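Planner update: Galtow 2 moves to the tabletop cells

The Galtow planner went live on the Kellside tabletop cells on 12/1/22. The main change is in how goals are passed down. Until June the task layer sent a single end pose and the planner either reached it or returned an error. It now sends a region with a preferred pose inside it, and the planner picks the cheapest joint solution it can find.

On our recorded set of 1000 start and goal pairs, median planning time fell from 199 ms to 54 ms. Most of the gain comes from caching the self-collision checks – the arm model had been rebuilt on every call. Failures are now logged with the joint that hit its limit, so there is less guessing when a run stops.

Perception still comes from Uvholm, with one fixed overhead view per cell. Small items next to larger ones remain the weak spot. A strawberry against the rim of a plate is often merged into the plate mask, and the grasp is then planned for the wrong object.

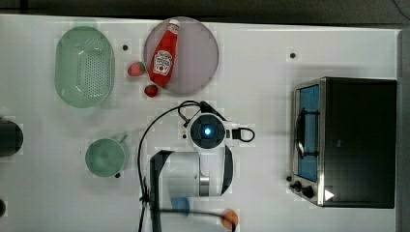 Stavros Georgiou is testing a split step that runs on color before the masks reach the planner. It adds a little delay and is off by default. To try it, set split_masks in the cell config and restart the Geerts bridge. Old configs load without changes, except that goal_tolerance is now read in millimeters.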